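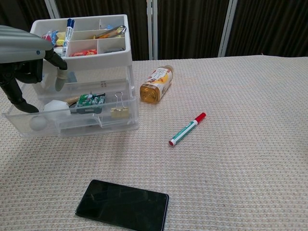 Desk organiser, drawer out, sweets top left where they belong

Right, desk tidy thread! I've had this little white two-level organiser for over 2 weeks now and I have opinions.

The open tray on top is the best bit. All the compartments are different sizes, so the marker can stand up and the sweets get their own corner. Blue, pink, yellow, white wrappers - it cheers me up every time I sit down.

Red and orange snack packet is in the middle at the front. Yes, that's prime space. No, I'm not moving it.

Then the drawer, which is see-through, and I LOVE that. I used to have a Jonum box with solid sides and lost a whole roll of stamps in it from November until spring.

Current drawer contents include a white ball the size of a ping-pong ball, a binder clip and the green and white snack packet with the cartoony design. Two snacks, two levels. Very balanced diet.

Next job is the drawer itself. I want the clip up in the tray and all the food in one place, but then the tray gets crowded and I'm back to shuffling everything about.

Someone asked about the cloth - it's just a beige woven one I put down so things don't slide. Washes really well, and it makes the white plastic look a lot nicer than it did on the bare table.

I did look at the Dremater one with three drawers but it's 300 mm wide and I'd have nowhere left for my mug!

If you've got small dividers that fit a shallow drawer, please send me pictures. I'll measure mine tonight and post the sizes.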